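**December 18, 2021**, compiler bench, still on the Briem branch

Picking up where I left off with the contract checker, and I'm going to write more than I need to, because Abdul-Rahman will be reading this when he takes over the parser side and I remember how lost I was with my own July notes.

The short version: inherited preconditions in Briem are now weakened properly when a routine is redefined through two parents at once. It took me most of the day to get there and I went down one very pleasant wrong road first (see below, if you like that kind of thing).

## The problem as it stood this morning

Say you have a class `QUEUE` and a class `LOGGED`, both with a routine `put`, and a third class that inherits from both and joins the two `put`s into one. Each parent has its own `require` block. The rule in our language notes is the usual one: a caller who satisfies either parent's precondition is fine, so the checker should "or" the two together.

What we were doing was taking the first parent in the order they appear in the source and quietly dropping the second. With one parent you never notice. With two you get this:

```
class LOGGED_QUEUE
inherit
 QUEUE
 LOGGED
feature
 put (x: ITEM)
 require else
 x.is_marker
 do
 ...
 end
end
```

Swap the two `inherit` lines and a different set of calls gets rejected at run time. That's the bug Aksel filed, and he was very polite about it considering it ate an evening of his. He'd been moving the Bralten collection library over to Briem and had sorted the inherit clauses alphabetically to be tidy. Poor man.

## The wrong road

My first idea was to fix it in the flattening pass. Flattening already walks every parent to build the feature table, so it seemed only natural to merge the assertions right there while we had everything in our hands. I wrote it, it was a lovely little function, and it passed the small tests.

Then I ran it on the Nulora sources and the compile simply never came back. I let it go while I made tea, and came back, and drank the tea, and it was still going. The trouble is repeated inheritance. If a class reaches the same ancestor by several paths, my function copied that ancestor's precondition once for every path, and then the children copied the copies, and so on down. One container class near the bottom of the hierarchy had a precondition with 400 terms in it when I finally interrupted and dumped it, and nearly all of them were the same test for `not is_full`.

I could have removed duplicates afterward by comparing the trees, and I did spend a while talking myself into that. But two clauses can look the same and mean different things once features have been renamed on the way down, so comparing text or tree shape is asking for trouble. I've kept the code on a side branch called `flatten-merge` for sentimental reasons. Please don't merge it. 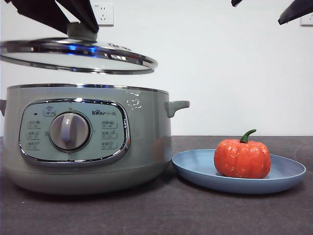 ## What's in there now

The merging moved to its own pass, after flattening and before code generation. The steps, for whoever comes next:

1. Each routine gets a seed: the place where it was first introduced. We already computed this for renaming, so it costs us nothing.
2. For a redefined routine, collect the set of precursors by seed and declaring class together. A set, so an ancestor reached by five paths goes in once.
3. Build one "or" node over the set, with the local `require else` last.
4. If any precursor has no precondition at all, the whole thing is `True` and we stop. I forgot this the first time and was terribly puzzled for a bit.

Postconditions work the same way with "and" in place of "or", and there an empty one is just skipped. I made both go through a single routine, `merged_assertion`, with a flag. I know, I know, a flag argument. I'll split it up when I'm less tired, or Abdul-Rahman can do it and have the satisfaction.

Renamed arguments are handled by position. If the parent says `put (v: ITEM)` and the child says `put (x: ITEM)`, argument one is argument one, and the checker evaluates the parent's clause with the parent's names bound to the child's values. I was glad to find the binding code could be borrowed wholesale from the way we do `Precursor` calls.

## Test results

- The assertion suite passes, all 48 tests, including the two new ones built from Aksel's report with the parents in each order.
- Nulora compiles again, and in a perfectly reasonable time.
- Bralten compiles. I haven't run its own tests yet. Aksel has the data files for those on his machine and I'd rather he did it anyway, as he knows which failures are old friends.
- The Evgate back end doesn't know about the new node kind and stops with "unexpected node in assertion". I put a clear message there for now so people don't think it's their program.

## Things I'm unsure of

Error messages. When a merged precondition fails, every branch of it failed, so which tag do we print? At the moment I print the local one, if it has a tag, and otherwise the first from the set. Sets have no order, of course, so that could change from one build to the next and drive somebody up the wall. I think we should print them all, one per line with the class name in front. It would be wordy, but I'd have loved it this morning.

Also `old` expressions in inherited postconditions. They get evaluated on entry, and with two parents both mentioning `old count` we now save it twice. Harmless, a touch wasteful. Leaving it.

## For next time

- [ ] Teach Evgate the merged node (ask Abdul-Rahman whether he wants it before or after the parser work)
- [ ] Decide about the tags and write it down in the language notes this time
- [ ] Split `merged_assertion`
- [ ] Send Aksel the branch name and a thank-you
- [ ] Check what happens with a deferred parent and an effective one. I believe it's fine, but I haven't written a test, and believing is how we got the last one

Pushed to `briem-contracts`. The build machine was left running the long suite.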